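Doorway Clearance Rules for a Simulated Mobile Arm
Section 3: Test Conditions

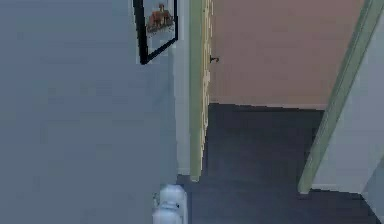

Figure 2. Simulator view at an open doorway, gripper at bottom center.

Sohail Dogar wrote the rule set used in the Temcombe simulator. Base speed is halved within six steps of a door frame, and the arm stays folded until the base has passed the trim. We logged 3,707 crossings – 2,397 with the rules on. Any contact with the door, handle or frame counts as a violation, even if the run finishes.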